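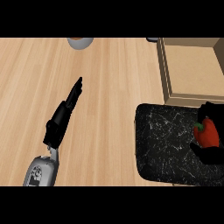

April
Logged by Ákos Gál, Clovstead office

Ticket 1143: meeting room booking screen shows wrong times
Status: reopened

Tuesday, 9.10
Reopening this. It was closed last week with the note "resolved by restart" and I said at the time I didn't believe it. The screen outside the downstairs meeting room is showing every booking one hour early again. The calendar on my own machine is right. The calendar on reception's machine is right. Only the door screen is wrong.

9.25
Restarted it anyway so that I can say I did. Times came back correct. Left it alone and carried on with other work.

10.40
Wrong again. So the restart buys you an hour or so of correct times, which is presumably how it got closed in the first place. Somebody restarted it, looked at it, went home.

10.55
Rang Bromier, who supply the screens. First-line support asked whether the screen was plugged in. It is displaying the wrong time, so yes. They then suggested the clocks going forward as the cause. I had thought of that too, but if it were only the clock change, the screen would be wrong all the time and not come right after a restart. They said this was "a known behaviour" and would send a link. The link is to the page on how to restart the screen.

11.30
Checked the settings menu on the device:

Time zone: London
Summer time: automatic
Time server: left at the default
Firmware: 3.12

All of that looks fine. I don't trust "automatic" on anything, so I switched summer time to manual and set it on by hand. Times correct. Waiting.

12.45
Still correct. Not calling it fixed.

13.20
Wrong again, and summer time has gone back to "automatic" by itself. Something is putting the settings back. I can't see anything on the device that would do it, so it must be coming from outside.

13.35
Asked the Orkdale office whether their screens do this. They have the same model on the same firmware and have had no trouble. They did say theirs are not on the Vashisht management service, because they never got round to signing up. Ours are. We were told it would save us time.

14.05
Logged in to Vashisht. Our screen is in there under a profile called "Default – do not edit", last changed before the clocks went forward. The profile has its own time zone field, set to a fixed zone with no summer time. It is pushed out to the device on a schedule. The schedule doesn't say how often, it only says "regular".

This would fit. On restart the screen picks up its own saved settings and shows the right time, then the profile arrives and overrules it. I would like to see it happen before I believe it.

14.15
Restarted the screen. Correct. Pressed "push now" in Vashisht. The times jumped back an hour while I was standing in front of it. Did it a second time to be sure, same result.

14.30
Rang Bromier back with this. They say the profile is Vashisht's responsibility. Rang Vashisht. They say the profile was supplied by Bromier at installation. Both were very polite. Neither would say whether I am allowed to edit something called "do not edit".

14.50
Made a copy of the profile instead, named it "Clovstead", changed the zone to London and moved our screen on to it. Pushed it. Times correct.

16.40
Still correct. That is longer than it has lasted so far, but the old fault took its time as well, so I am leaving the ticket open overnight.

Side effect to note: the new profile has lost the room name, so the screen currently says "Room 31", which we don't have. I have typed the proper name in on the device. If that disappears as well, it needs setting in the profile too.

Still to do
– Look at the screen first thing and note the time shown against a phone.
– Get an answer in writing from Bromier on who owns the default profile.
– Ask Vashisht what "regular" means. I asked once on the phone and was told "it varies".
– Warn Orkdale before they sign up.

Please don't close this ticket on the strength of a restart. If the times are right after two full working days with nobody touching the device, I'll close it myself.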